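Kidel Flying Club – Minutes, June meeting

Held Wednesday, 7 p.m., in the clubroom at Bullby field. Good turnout, and a special welcome to the new student members!

**1. Minutes of the last meeting**

Approved with one correction: the fuel truck visits Bullby twice a week, not once.

**2. Fly-out to Tautahi**

What a day! Everyone who went wants to go again, and the pancake breakfast on the ramp got rave reviews. Tautahi has invited us back in the fall, and the club said yes on the spot. Two planes had trouble hearing each other on the way home, so we agreed to brief the air-to-air frequency before engine start next time.

**3. Cabin covers and cushions**

The meeting talked over fabric for the trainer's seats. Strong support for something plain and washable. Members are asked to bring swatches to the July meeting, where we'll vote.

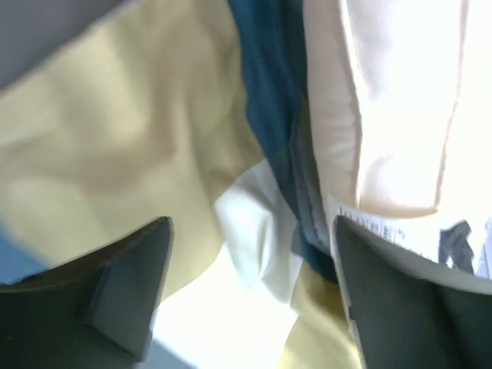 *Beige or khaki fabric, in soft folds.*

**4. Young flyers' day**

The best item of the night! We have 64 kids signed up for first rides, and the waiting list is still open. Celtstead will lend us a second four-seater – a huge help, and our thanks go to them. Agreed:

- Ground school table opens at 8:30 a.m., rides start at 9.
- Every rider needs a signed parent form before walking out to the ramp.
- Logbooks and stickers for all riders, paid from the $1,000 set aside last winter.
- If the ceiling is low, we run the hangar tour and paper glider contest and rebook the rides.
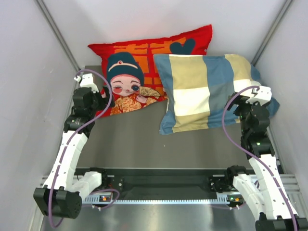

**5. Runway and hangar**

Potholes by the east taxiway are patched. Please keep chocks off the hangar door track.

**6. Any other business**

A member asked for a night currency evening. Lots of hands went up, so we'll look at dates in July.

Meeting closed at 8:50 p.m. Coffee and plenty of flying stories followed.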